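The Patient Business of Picking Things Up

Keisha Haddad keeps a notebook for every gripper she has ever tested, and on the shelf over her desk at Valtthorpe the spines run from one wall to the other. Some are fat with taped-in receipts and sketches. One has only four pages of writing in it, and when I asked about that one she laughed, slid it back into its place and offered me coffee.

I had come out to the workshop on a Saturday, when the building is quiet and the testing crew can leave their doors open without a forklift going by. Valtthorpe helps small manufacturers choose equipment, mostly bakeries and parts suppliers and the kind of family firm that will buy one robot arm and expect to live with it for a good long while. This season the question on the bench was a narrow one, and to my mind a lovely one. If you already own a decent arm, what should you put on the end of it?

Three candidates had made it through to the last round. The Plalevier is the expensive one, a two-finger electric gripper with force sensing built in and a manual as thick as a church cookbook. The Marchetti is older and simpler, driven by air, and it closes with a snap that you feel in your teeth if you are standing nearby. The third had no maker's name at all, because Haddad's colleague Hafiz Jugah had put it together himself out of stock parts and brackets he cut in the back room, and it went by "Hafiz's" in all the paperwork.

"I didn't build it to win," Jugah told me, in the tone of a man who had thought quite a bit about winning. "I built it so I could understand what the other two were charging us for."

The tests themselves would disappoint anyone who came looking for a show. An arm goes down, closes on a thing, lifts it, carries it a short way and sets it down again, and then it does the same with the next thing. There are boxes and bottles and bits of molded plastic, and a soft pouch of rice that everyone on the crew has come to dislike personally. Each gripper was given 3275 attempts, spread over several weeks, and every one of them was logged as a clean pick, a fumble or a drop. I watched for most of an hour before I noticed I had been leaning forward the whole time, rooting for a bottle.
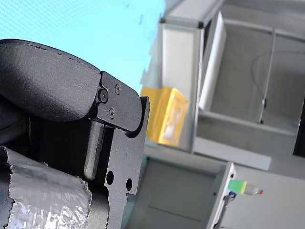 What surprised me was how much of the talk in the room had to do with fingers. I had expected motors and software, and those came up, but again and again the conversation drifted back to the last couple of inches, to the part that touches the world. How long should a finger be before it starts to flex? Should the tip be round or square? Jugah likes a rounded tip because it forgives you when the arm comes in a little crooked, which arms will do. Haddad prefers a flatter one, since a flat tip will get under the edge of a carton, and the two of them have been having this argument, pleasantly, for as long as they have shared a bench.

Then there is the matter of the camera. All three grippers were run with the same one, and the same controller too, a Telemthorpe unit that had been in the shop for years. Haddad was firm about that. She has read too many comparisons where one gripper got the good camera and another got whatever was left in the drawer, and she doesn't think you learn much from them. Even so, the mounting had to be changed for each gripper, and each change meant an afternoon of calibration, with somebody nudging and measuring and nudging again while the rest of the crew found reasons to go to lunch.

The results came in closer than anyone had guessed. The Plalevier dropped the fewest objects and handled the rice pouch as if it were nothing. The Marchetti was the quickest by a comfortable margin, though it dented a few cartons along the way. And Hafiz's gripper finished with 294 fumbles and drops together, a good deal more than the Plalevier but fewer than the Marchetti, and when one of its parts worked loose he had it running again before the coffee was cold.

For a bakery with delicate packaging, Haddad says, she would recommend the Plalevier and help the owner make peace with the bill. A parts shop moving sturdy boxes all day would be happy with the Marchetti. She is more careful when people ask about the homemade one. It takes a person like Jugah to keep it going, and most shops don't have one - or they do, and he is already busy with something else.

Late in the afternoon he was back at the bench with a screwdriver, trying a slightly longer finger. Haddad had pulled a fresh notebook off the pile and was writing the date inside the cover.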